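**Fault tester, hand-held grippers (temporary, starts September)**
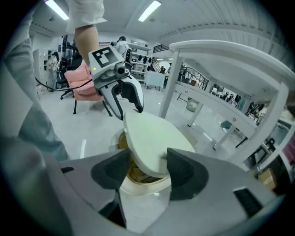
Resano is looking for one person who does not believe us when we say the lid problem is fixed.

We have announced a fix twice. The first time it was the finger pads, the second time a software update from Ponda, who supply the position tracking. Both looked fine for a week. Then we went back through 3,080 lid recordings and found 119 where the logged grip width was wrong while the status light stayed green. A light that shows green during a fault is a safety matter, and I don't accept "probably the cable" as an answer. We have had that answer since spring.

You would:

- repeat lid-on and lid-off tasks with a pair of grippers, working with a colleague
- write down every slip, pinch or odd reading, including the ones you think are your own fault
- stop the session when you want to, without asking
- read our old fault reports (41 of them, some very thin) and tell us which ones were closed too early

No robotics degree needed. Experience in inspection, repair or complaints handling would suit. You will be on your feet a good deal and the grippers get heavy by late afternoon.

The contract is 13 weeks. Please don't apply if you're hoping it turns into a design job, as I can't promise that.

Send a page about something you found broken that others had signed off to Catrin Morris. Zubaida Bangash and I will ring people on Tuesday.

Kyrylo Yurchenko, test lead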